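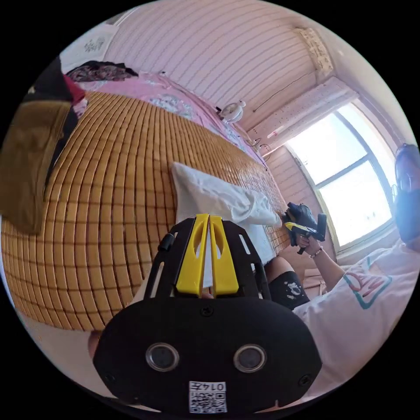
Elli Kauppinen did not believe in the Kaltov cure, and she had told her sister-in-law so twice before the train left Nonport. Forty-four years of bad sleep were not going to be fixed by a man with a pamphlet. But the room was paid for, 7 nights of it, and Aroha Katene had cried on the phone, so Elli went. The bed had a bamboo mat on it, small tan tiles in curving rows, and a white pillow set down at an angle, as if whoever made up the room had been called away. She pressed the mat with her palm. It felt like a bed to her. She had been promised more than a bed.

The pamphlet said the air in Kaltov came down off the Trnka ridge and carried something. It did not say what. Elli read it again over supper, looking for the word, and found "known for generations," which she had also seen on a jar of mustard.

"You'll feel it by the second night," said the woman who brought the soup.

"Feel what?"

"Most people say a kind of heaviness."

"That could be the soup," Elli said.

The woman laughed and took the bread away before Elli had finished with it.

She lay down at nine. At ten she got up and opened the window to let the ridge in. It smelled of wet leaves and somebody's stove. At midnight a dog started, and another one farther off answered it, and she listened to them argue and thought about Aroha, who had come here in October, the week after the funeral, and gone home saying she was a new woman. She hadn't looked new. She had looked like Aroha with her hair cut.

What had she done here, all those nights? Elli tried to picture her on this same mat, listening to these same dogs, and deciding to be well. It seemed a strange thing to be able to decide. It also seemed possible that she had lain here and wept where her children couldn't hear, and that the rest was a story to bring home — people liked you to bring something home.

She turned the pillow over. The other side was cooler.

In the morning the woman asked how she had slept.

"Badly," Elli said.

"And the heaviness?"

Elli thought about it. She wanted to be fair. "I'll tell you tomorrow," she said, and asked if she could have the bread back.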